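Teleop demo sessions — FAQ
Last touched in May. Ask Njål Rustad if something's missing.

Do I need experience?
No. If you can hold two controllers you're fine. First session is all practice, we throw those demos out.

Real robot or sim?
Sim first, always. The kitchens are rendered, odd colors and all. Real arms are at the Hillby site, you get on those after you pass the fridge task.

How many demos per task?
50 good ones. Good = task finished, no resets in the middle, no long pauses. Sessions run in sets of 12, then take a break. Please take the break.

Which arm do I use?
Either. Most people pull the fridge handle with whichever gripper is closer and park the other one. Fine by us. Just don't swap halfway thru a demo.

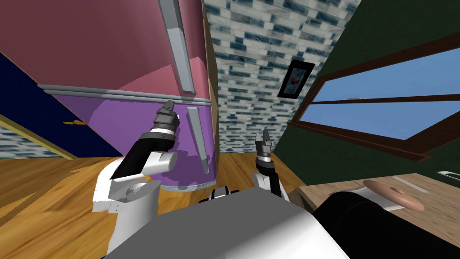 Where should the grippers be before I hit record?
Open, clear of the door, both in view. If you can't see the fingers you're guessing. Start from a slightly different spot each time — same start 50 times over and the policy only learns that one start.

My view is tilted, is it broken?
No. Head camera, it sits at an angle. You get used to it by the second set or so. If it makes you queasy stop and tell us, don't push thru.

Fridge has two doors. Which one?
Read the task line at the top of your screen. "Lower door" means the purple one. Opening the wrong door is the most common reject we get.

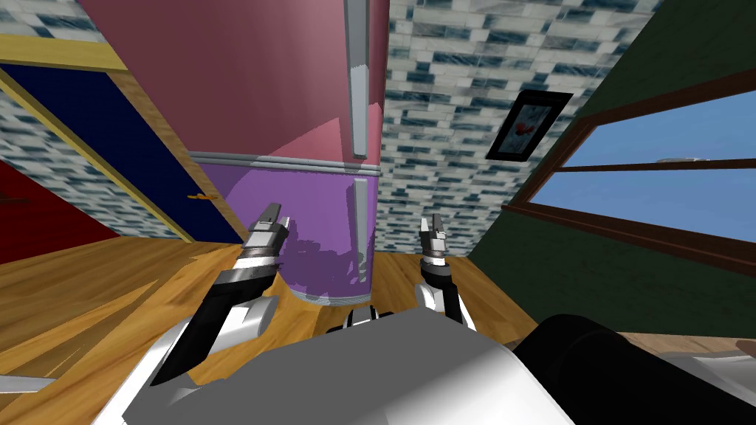 Fridge task, lower door. One gripper on each side.

I bumped the fridge. Keep going?
Light bump, keep going. If the arm gets stuck, or the fingers go into the door, hit discard and start over. No penalty for discards.

How slow is too slow?
Move like you're handing someone a full cup. Jerky is worse than slow. Anything over 6 seconds without moving gets flagged automaticly.

Can I use my own controllers?
Michalski ones yes. Bravetti yes but recalibrate every time you log in. Zurov no, the trigger mapping is still off and we haven't had time.

When do I hear back?
Reviews go out Monday. You'll see pass / redo next to each demo. Redo notes are short, sorry, reply on the same thread if one makes no sense.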